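The counter by the toaster

I have lived in this apartment for three years and I have moved the toaster, I think, every single month of it. Kofi says I should just pick a spot and leave it alone (Kofi keeps his toaster in a cupboard, so I don't take kitchen advice from him). 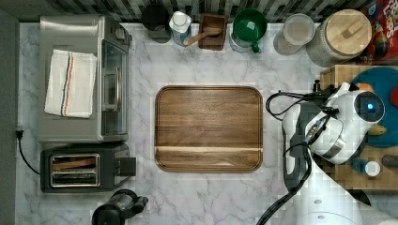
My problem has always been breakfast. Everybody wants the same two feet of counter at 7:30, and whoever gets there last ends up buttering toast over the sink. So last weekend I pulled everything off, wiped it all down and started again with one rule: hot stuff on the left, dry stuff along the back. The toaster oven and the two-slot toaster are neighbors now, and the striped towel lives folded on top of the oven, at least until I need the broiler! The jars got pushed right up against the tile, with the cereal down at the far end where the kids can grab it. And the big wooden tray sits in the middle with nothing on it, and I'm guarding that thing like a dragon. It's for plates going to the table and that's it. No mail, no keys, no school forms.

I still don't love the cords over on that side. Yuk-lan told me to get those little stick-on clips, and I ordered a pack, and of course they're the wrong size. Does anyone have a brand that holds on a thick cord? I also want a second jar with a wooden lid for the oats, but the shop where I bought mine won't have more until September.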